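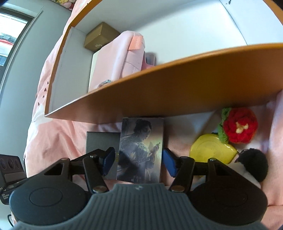 Unit 4: Sorting and Boxing Small Personal Items
Course handout, Domestic Organization Certificate, Penrose Institute

Small keepsakes present a different problem from clothing, bedding or books. They have no standard size, they are seldom used, and their owners are often unwilling to part with them. Students should begin by setting the items out on one flat surface, such as a bed, before any container is chosen. A selection as mixed as an illustrated card, a round yellow compact-like container and a crocheted red flower requires three separate decisions. Cards are kept flat or upright against a firm side. Yarn work is placed last, with nothing resting on it.

Soft goods with attached hardware, including chains and clips, are handled as a separate group. The metal should be turned inward or wrapped so that it does not mark neighboring pieces.
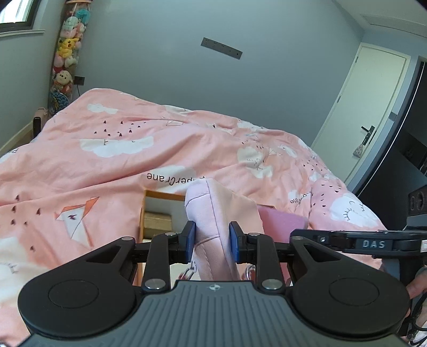

One student in the December section, Trollance, objected that a separate group for straps and clips leads to too many half-filled boxes, and asked whether a single pouch inside the main box would serve as well. The pouch is acceptable for coursework, provided that it closes fully and is listed on the inventory sheet.

Order of packing: flat and rigid items against the walls of the box, blocks and cases next, plush and other soft pieces in the remaining space. The box should be open and fully cleared before packing begins.
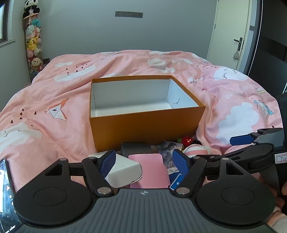 Larger collections of stuffed toys are outside the scope of this unit. They may be stored in a tall clear container, which keeps them visible and frees the bed and shelves, and are treated in the Zareo reader under display storage.

Assignment: pack one box of keepsakes at home and submit the inventory sheet to Room 203. Sheets are due Sunday, February 20, 2022, through the drop slot.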